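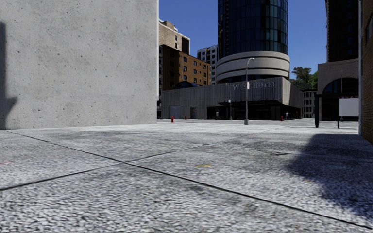 Rover stops dead at shadow edges in the simulator

Moataz Lahlou
Hello all, and thank you in advance for your patience with a beginner! I have my little delivery rover, Bastix, running in a simulated downtown, with a concrete wall on the left and a hotel across the street. It drives along the pale pavement happily enough, then brakes hard at the big shadow on the right and throws fault 903, "drop ahead." There's no drop, just shade. I've restarted it more times than I'd like to admit. Any ideas?

Prokow
Welcome, Moataz! I lost most of July to this one. If your drop check works from the camera alone, a dark patch next to bright concrete can look like a hole. Let it brake only when the depth reading agrees for 2 frames in a row, and try it in the simulator at low speed first. The dark joints between the slabs may set it off too, so drive over those as well. Please don't switch the check off, tempting as it is, or you'll send a real rover down real stairs someday.

Owino
Mine did that. Turned shadows off, fixed.

Ruda
Fixed until you go outside, Owino! I'd go with Prokow's way.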